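Flultora Cups: hand-guided and remote demonstrations of small cup handling

README, second release, Sat 12 February
Maintained by Leonie Görtz and Genji Oda

What's in here

438 demonstrations of a gripper picking up, moving, stacking and setting down small plastic cups on a tabletop. Every one was steered by a person. In 209 of them the operator moved the arm directly by hand, and the rest were done by remote control from the next room with only the wrist view to go by. We kept both kinds in one release on purpose, and comparing them has been the most fun we've had with this project so far!

The first release had one operator (Genji) and one table. This one has five operators and a lot more variety in cloths, lighting and clutter. If you trained on the old one, please retrain. The joint ordering changed, and the old loader will happily read the new files and give you garbage.

Tasks

pick: close on a named cup and lift it clear of the table
place: put the held cup down on a spot the operator was told beforehand
stack: set one cup on another
return: bring the cup back to where the episode started

Each episode folder has the wrist video, joint positions, gripper opening, a one-line instruction and a file called notes.txt. Do read the notes. Remedios Dumlao wrote most of hers while the grip was still fresh in her mind, and they're full of good stuff like "came in too steep, backed off, second try felt much better."

About the cups and the clutter

The cups carry printed numerals, and the instruction refers to them that way ("pick up cup 3"). We went with numerals over colors so that language models with a weak color sense would still have something to hang on to. The lids stay on for the whole release. 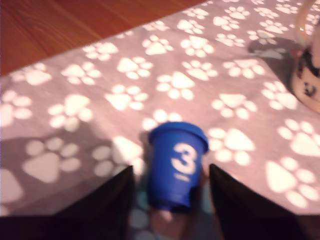
Tablecloths are patterned in most sessions. Our early policies did beautifully on a bare table and then fell apart the moment there was a busy print underneath, so Malachy Mulligan went through his cupboards and brought in everything he had. Ordinary household things are left standing nearby in many episodes too. The operators were asked to steer around them and never to tidy them away first.

Differences between the two ways of steering

Hand-guided episodes are shorter and smoother. Remote ones have more pauses, especially just before the fingers close, and more small corrections on the way in. We have not trimmed the pauses. Roswitha Kleinschmidt trained one policy with them and one without, and the one with pauses lined up better before closing, which surprised all of us and is now her favorite topic at lunch.

Known problems

Motion blur in the wrist video is common during fast moves. Numerals can be hard to read for a stretch.
Bright window light washes out part of the view in some afternoon sessions.
Gripper opening is missing in 14 episodes. They are listed in missing_gripper.txt, and the loader skips them by default.
Time stamps in the remote episodes lag the video a little. Use the align script before training.

Splits

26 episodes are held out for testing, all of them with a cloth that doesn't show up in training. Please don't tune on them.

Coming next

We're hoping to add mugs with handles in May, plus left-handed operators, if we can find any. If you've trained something on this data, good or bad, write to Leonie. She loves failure videos and will very likely reply with a few of her own.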